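Artificial tulip

An artificial tulip is an imitation of the cut flower of the genus Tulipa, made for indoor display. It is usually sold in bunches, with the stems gathered together and a few leaves set among the heads. Red, yellow and white are common colors.

Most heads are molded or sewn as a closed cup, a shape that holds up better in shipping than open petals.
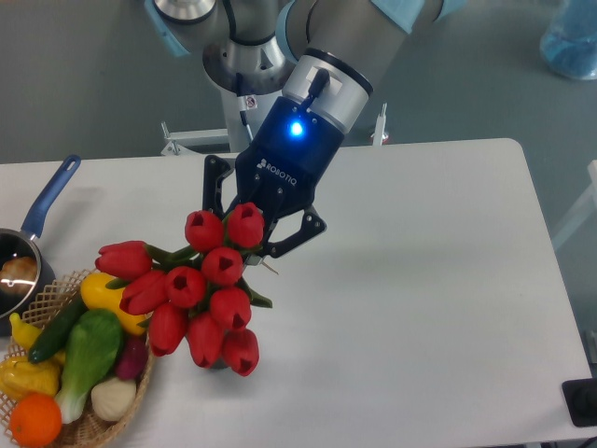
Stems commonly contain a wire core, which allows the bunch to be fanned out or bent over the rim of a vase. Long stems are often around 14 inches and may be trimmed with wire cutters.

Care is limited to dusting — a soft brush or cool air is generally advised — and to storage away from direct sunlight, as red dyes tend to fade. Bunches are best stored upright or laid flat without weight on the heads.

See also: Silk flower; Cut flowers; Flower arranging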